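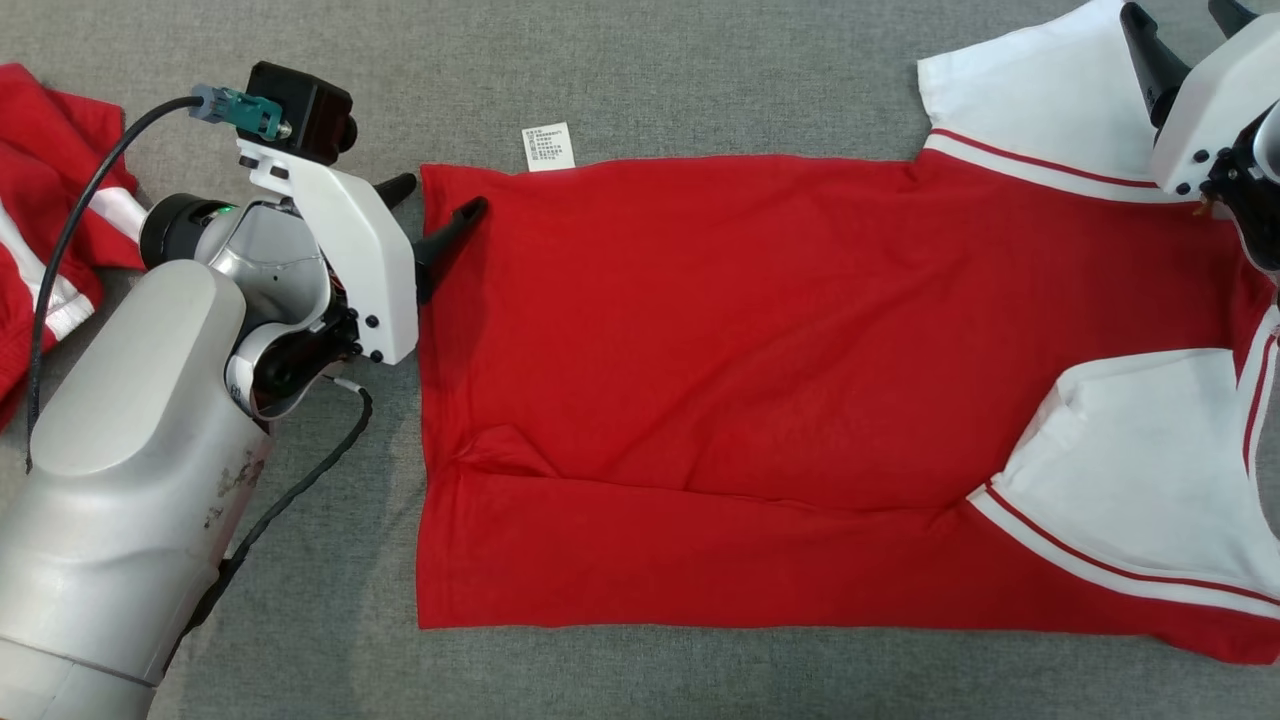 Asow 2.7: index build stops on large annotation files

kmer_drift
Building an index from a GFF3 with 2,000 scaffolds. Asow exits at the sort step with code 3 and an empty log. The same file loaded fine in March on the old release. Anyone else?

tbx_paul
Check the sort order. 2.7 wants parent features before children. The old parser didn't care.

kmer_drift
Sorted it with Coman first. Same exit code.

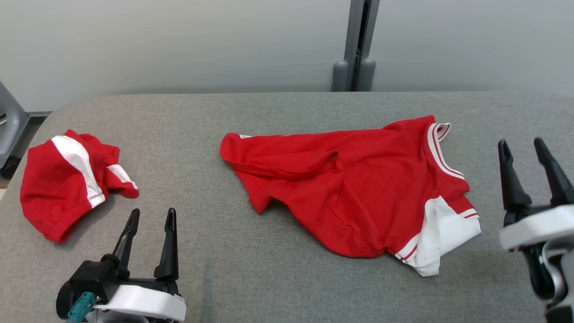 Mandla Hlongwane
Moderator, Vindville Genomics Core
Posted Tuesday, August 19, 2025

Code 3 is a temp directory error, so sort order won't matter. The sorter writes one chunk per scaffold and runs into the open file limit. Raise the limit in the shell that launches Asow, then rerun with 2 threads.

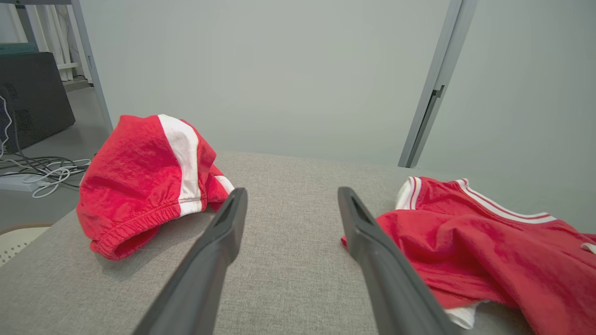 Leave the chunk size at the default. Changing it forces a full rebuild of the name table.

tbx_paul
Disagree on sort order. I got code 3 from an unsorted file with 7 scaffolds. No file limit involved there.

Mandla Hlongwane
Can you post that file? The parser should return a different code.

kmer_drift
Raised the limit, index built. Still no log.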